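Speaker notes – regional briefing on families of missing persons
Landix Hall, afternoon session

Opening
Good afternoon. Thank you to the Espiritu Center for the use of the hall. Representatives of the families are seated in the front two rows and will speak after me. Please hold questions until they have finished.

Slide 2 – Background
The sit-in outside the Mukik district governor's office began in January. The families ask for one thing: a written account of what became of relatives who went missing during the border fighting. The office has received 1,164 inquiries. It has answered 769 of them, in most cases with a form letter stating that the file remains open.
(Pause. Let the figures stay on the screen.)

Slide 3 – The registry
The provincial assembly voted last session to create a single registry of the missing. Until then, the police, the hospitals and the army each kept separate lists, and the lists did not agree. The registry office opened in Brulex with a staff of 30. Its mandate covers intake, matching of records and notification of next of kin. It has no power to compel testimony, and the families have objected to this on several occasions.

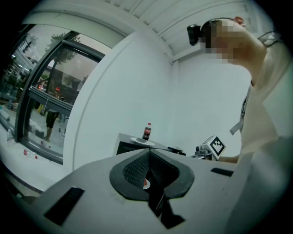 Slide 4 – Access to the sit-in
The district has issued new rules for anyone entering the square. Visitors must register at the north gate before 9 a.m. and remain behind the barrier when the families read out the names. Staff and accredited observers are asked to keep their passes visible at all times. A lanyard worn down the front of the shirt, like the gray one on the screen, is sufficient. Passes are not transferable and must be returned at the gate. Journalists apply through a separate desk, and our delegation cannot apply on their behalf.

Slide 5 – What we are asking for
First, a reply to every outstanding inquiry, signed by a named official. Second, access for the registry to military hospital records. Third, a guarantee that the sit-in may continue without fines. Some 800 people have signed the petition to that effect, and copies are on the table by the door.
(If asked about the fines already issued: the appeals are pending and we do not comment on individual cases.)

Slide 6 – Next steps
The assembly's justice panel meets on Saturday. The session is open to the public, but seating is limited. Our written submission will be posted the same evening – the Mukik-language version will follow.

Hand over to the families' representatives. Lower the lights on the screen and leave the microphone on the stand.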